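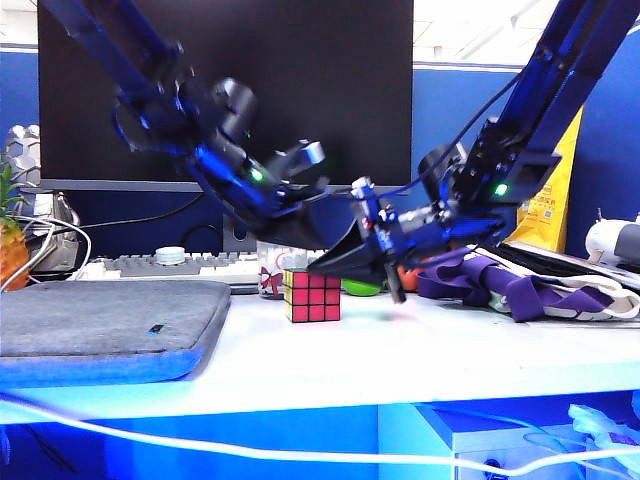 Workshop Tips: Robots at the Bench

I don't buy the line that two small arms over a desk are safe because they're small. Lirkex prints a clearance rule in its manual, then leaves the mug question to you. My rules are duller. Drinks go on another table before power-on. Loose straps and bags too – a gripper will close on whatever it meets. Tape down any cable along the front edge. Run the first 3 passes slow, hand near the switch. Henk Mulder calls this fussy. He can mop up, then.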